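The worktop question

Stone, wood or laminate: what people in Pitutstead chose, and how they feel about it now

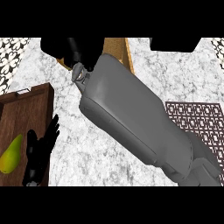
White marble with soft grey veining, a long-standing favourite for kitchens.

Most people replace a kitchen worktop once or twice in their lives, and they tend to do it in a hurry. The old one has swollen round the sink, the fitter has a gap in the diary, and a decision that will be leaned on every day for years gets made on a Saturday afternoon in a showroom.

In Pitutstead, where many of the terraced houses still have their original narrow kitchens, the choice is often settled by the stairs. A long piece of stone is heavy, and the back lanes are too tight for a lorry. Harkeck, the yard on the edge of town, cuts most of its stone in 2 lengths and joins them behind the hob, where the seam is least likely to bother anyone.

Marble is what people ask for first. It is cool to the touch, good for pastry, and looks bright in a room with one small window. It is also soft and porous. Lemon juice, vinegar and red wine all leave dull marks if they sit, and sealing slows a stain down without stopping it. Owners divide into those who wipe constantly and those who stop caring after the first ring.

Granite is harder and puts up with more, though the darker sorts show every crumb. Engineered stone needs no sealing but does not like a hot pan straight from the oven.

Wood has its own following. Matlala, a small workshop in a former dairy, makes oak and beech tops from offcuts and tells buyers to oil them 3 times in the first month. Few do. The usual result is a black patch by the taps, which can be sanded out if it is caught early.

Then there is laminate, which still goes into more kitchens here than everything else put together. A basic length at Flavent, the builders' merchant by the station, costs £113, and the fitting can be done in a morning. The better ranges now have a matt finish and a square edge, and from the doorway they pass for something dearer. The weak point is the join, where water gets in and lifts the surface.

Anyone set on marble but short of money should ask about remnants. Harkeck sells pieces left over from larger jobs at up to 80 per cent off, and one is often big enough for a baking area beside the cooker, with laminate or wood along the rest of the run. The yard keeps them in racks behind the office and will cut one to size while you wait, except in December, when the saw is booked solid.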